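Ticket: Brultton parallel gripper, new fingertips v. stock tips, cutlery station
Opened by: Štěpánka Charvát
Status: open

Stock tips kept twisting on thin handles. Over 100 picks from the cutlery tray I lost 17, nearly all of them spoons turning in the grip on the way up. Forks were mostly fine. Grip force made no difference that I could measure, so I've put it back to the default.

Swapped to the tapered Dremivwood fingers this afternoon and I'm really pleased with them! The narrow tips get in between handles where the stock ones just shoved everything sideways. Same arm, same Tichý controller, same wrist camera. I did have to redo the finger offset -- the new pair is longer and the first approach went in too low.

The remaining trouble is shiny bowls. With a rose-gold spoon between the fingertips and gold ones right next to it, the wrist view is mostly highlights, and the pose estimate hops from one spoon to its neighbour. Forks are in the left compartment and don't seem to bother it.

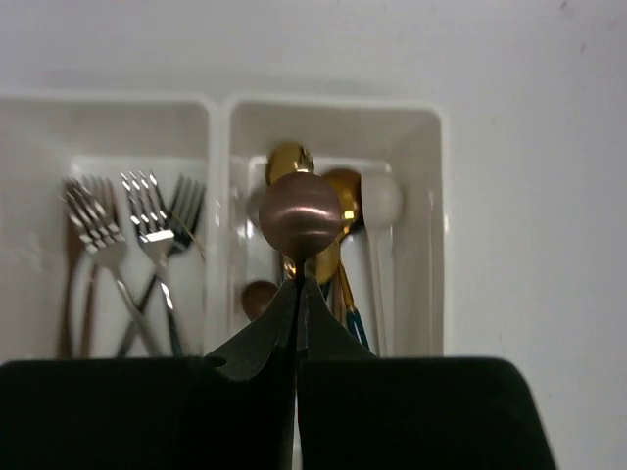
Jarmila Murín: Is auto exposure still on? We had the same hopping on the Cillevico arm and fixing the exposure cured most of it. I'd also aim for the handle and ignore the bowl altogether, the bowl reflects whatever is near it.

It was on, yes. Locked it at 4 ms and the hopping is far less frequent already, which is lovely to watch. Handle targeting is a config change on our side, so I'll try that next, with the fingers left as they are.

To do:
- repeat the 100 picks with exposure locked
- same again with handle targeting
- stock tips back on for one run, locked exposure, so the comparison is fair

Leaving this open until all three are logged.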